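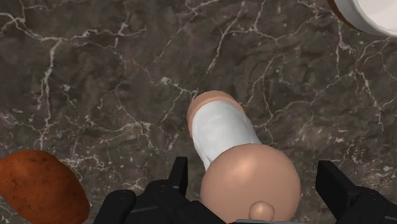 Last changed: 10th August, by K. Jaidee

Ticket 457: Worktop samples missing from the Fesetti catalogue after import
Status: Resolved, under observation
Raised by: Solange Roussel, Showroom Services
Assigned to: Theerawat Thongsuk, Catalogue Support

Summary
Following the overnight import, staff at the Chaiyaporn showroom reported that stone worktops could be found by product code but did not appear when customers browsed by colour. Laminate and timber ranges were not affected. Dark marble with pale veining was listed under "Unassigned".

Initial checks
The import log showed 3,000 records received and no errors. The search index was rebuilt without effect. Clearing the browser cache on the showroom terminals made no difference, and the fault was repeated on a terminal at head office.

Findings
The supplier, Drandum, had changed the heading of the colour column in its price file from "Colour" to "Colour group". The import tool does not reject a file with an unknown heading - it leaves the field blank and continues. Eleven stone ranges were affected.

Action taken
1. The new heading was added to the import settings.
2. The Drandum file was loaded again on the test system and checked by Arturo Caputo.
3. The corrected records were released to the live catalogue.
4. Showrooms were asked to restart their terminals before opening.

Further note
Ms Roussel reported that two quotations saved before the correction still displayed a blank colour. Saved quotations keep a copy of the original record and must be opened and saved again by the member of staff concerned. Prices are not altered by this step.

Outstanding
A request has been made for the import tool to issue a warning when a heading is not recognised. This is planned for the September release. The ticket will remain under observation until five further imports have been completed.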